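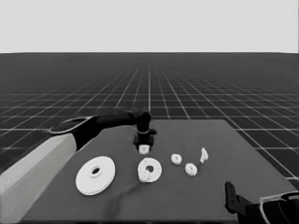

Study Space in the Donby Library: What Students Want
Arturo Mazza and Chibuzor Sani

Print this page | E-mail this page

1. Background

The Donby branch library has 884 registered student members. In March the upper floor was rearranged, and several of the old reading desks went to the Makside branch. We wanted to find out how students felt about the space that was left.

2. Method

We handed out 300 paper surveys at the front desk and in the Palura Hall cafeteria. Each one had six questions on noise, table size, lighting and opening hours. We also used the library's door counter, which recorded 1,222 visits in the month before the change and 2,629 in the two months after it.

3. Results

Noise was the most common complaint. Students who came after 4 p.m. were more bothered by it than those who came in the morning. Table size came second — many people wanted room for a laptop and an open book at the same time. Few had anything to say about the lighting.

Visits per month went up slightly, but the later period included exam weeks, so we can't say the new layout caused it.

4. Problems

Some surveys came back with the second page blank. We counted the first page only for those. We should have printed on one sheet.

Print | E-mail to a friend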